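Media > Live video > Opinion

Let the recording stay online

By Iida Partanen

370 shares | 4 comments

In October I watched a public lecture from Brercombe through the internet. I live too far away to go there for one evening, so I was thankful that the college sends its lectures live. The speaker was Pirjo Aaltonen, and her subject was the history of local radio. After half an hour my connection stopped. I thought that I would see the rest the next morning, but the page said only that the event was over.

I wrote to the college and received a polite answer. The live video is meant as a replacement for a seat in the hall, they said, and when the hall closes, the video closes too. I understand this idea, but I do not agree with it. A person in the hall does not lose her chair in the middle of a sentence. The viewer at home has other troubles, and the recording is the simplest help for them.

I have worked with sound and video for small events at Huttunen, so I know that a recording brings some work. The speaker must give permission. Questions from the public must sometimes be cut. A person has to check the captions, and the automatic ones are still poor with names. But the largest part of the work is already done when the cameras are in place and the microphones are tested. To throw away the result after two hours seems to me a waste of good work.

Some organizers fear that people will stay home if they know that they can watch later. Maybe a few will. In Lulness the choir evenings have been kept online for years, and the hall there has 100 seats which are still difficult to get. People who want to be in the room will come to the room.

My wish is modest. Keep each lecture online for one month, and write the last day clearly under the video. If the speaker says no, write this also, before the event begins. Then I can at least borrow a better connection from my neighbor.
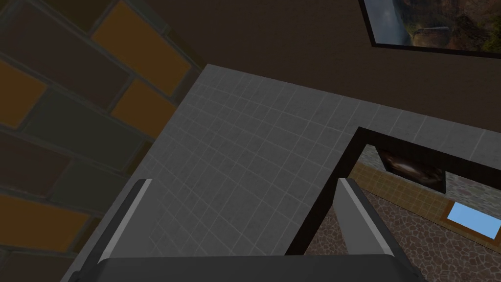
OPINION

More in this section
Why I still prefer one camera
Bronance and the price of a live evening
Captions are part of the program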